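The Apple Problem

At Skukamine, teaching a two-handed robot to pick up fruit means 30 good demonstrations and a long list of bad ones
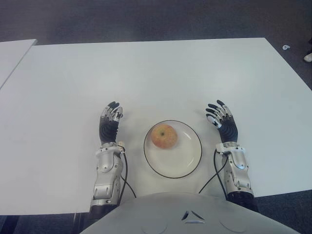 The task sheet for the morning has one line on it: lift apple with both hands, hold, return to plate. A person can do this without looking. The operator at Skukamine, a contract training shop that occupies the ground floor of a former shoe warehouse in Peltside, needs most of an hour to do it well enough, often enough, to be worth saving.

Skukamine does not build robots. Its customers send a machine and a list of tasks, and the shop sends back recordings. Each recording contains the view from the robot's head, the position of every driven joint, and the commands the operator issued, all stamped against a common clock. A learning program is later fitted to these so that, given a similar view, it produces similar commands. The program never sees the task sheet. Whatever it learns about apples it learns from the motion.

The operator stands at a station away from the table, wearing a headset and a pair of instrumented gloves. The gloves report finger bend. Wrist position comes from trackers strapped above the cuff. Software called Flutau converts all of this into joint targets for the robot, a process the trade calls retargeting, and most of the difficulty of the job is located there.

A human hand and a robot hand with five fingers look alike, and the likeness is misleading. The operator's thumb crosses the palm along a curve that the mechanical thumb can only approximate. Palm widths differ. If Flutau copies joint angles exactly, the robot's fingertips arrive in the wrong place. If it copies fingertip positions, the knuckles may fold into postures that no one intended. The version in use at Skukamine blends the two, favoring angles while the hand is open and fingertips as it closes. Operators learn to feel the handover between modes as a slight lag, and they slow down before they reach it.

They also learn to work without touch. The gloves send nothing back. In the headset, an apple held firmly and an apple held barely at all can look identical, and the difference shows only when the arms rise. New operators compensate by squeezing. The recordings that result are usable in the narrow sense that the apple leaves the plate, but a program trained on them will squeeze everything, including whatever the customer plans to put on the plate next. The shop's written standard asks for contact from both palms at the same moment, a short pause, and then the lift. The pause matters to the program, which otherwise tends to blend closing and lifting into a single upward swipe.

Plates cause trouble of their own. A shallow plate slides if one hand touches the rim before the other, and a fingertip under the brim will tip it. Operators are told to bring the hands in from the sides with the fingers upright and to keep the little fingers clear of the edge. Cable slack is checked before each session, along with the zero position of each finger joint. A finger that has drifted by a few degrees will not ruin a recording, but it will ruin the comparison between that recording and the one made the day before.

A standard set for a task of this size is 40 attempts, of which the shop expects to deliver 30. Attempts are rejected for drops, for plate movement, for hesitation in the approach, and for any correction the operator makes after the first contact. This last rule is disputed inside the trade. One school holds that corrections are the most valuable part of a demonstration, since a program that has only seen clean grasps has no idea what to do after a poor one. Skukamine's answer is to collect corrections separately. The operator begins with the hands deliberately misplaced, and the recording is labeled as a recovery. In May the shop began supplying 7 recoveries with each standard set, at no added charge, and customers have since started asking for more.

Between attempts the apple is turned. The stem may face up, away, or toward the robot, and the fruit is set at a different point on the plate each time, following a printed chart. Operators dislike the chart. Left to themselves, they put the apple back where it was easiest to pick up, and a program trained on the result will reach for that spot whether or not there is an apple on it.

An older method remains in use in the next room. Hand guiding, in which a person takes hold of the arm and moves it through the task, requires no gloves and no retargeting, and the person can feel the load. It suits single arms with simple grippers. With two arms and ten fingers it runs out of people, and the guide's own body tends to block the camera. Skukamine keeps it for jobs such as wiping and drawer pulling, where force counts for more than finger placement.

The economics are plain. An hour of operation yields a few minutes of accepted motion, and the minutes are not interchangeable. Zoëga, a kitchen automation firm that is among the shop's larger customers, orders by the object: one set for apples, one for lemons, one for bread rolls. Its current order runs to 128 sets. The hope is that somewhere in that list the program will stop needing a new set for each new thing. Where that point falls is not known, and the contract is written so that either side can stop at the end of any set.

Operators work in short shifts. Fatigue appears first in the wrists, and it appears in the data before the operator reports it, as a small tremor during the hold. Flutau can filter the tremor out, but the shop leaves the filter off during collection and ends the shift when the tremor shows. The next operator puts on the gloves, opens and closes both hands to calibrate them, and starts again from the chart.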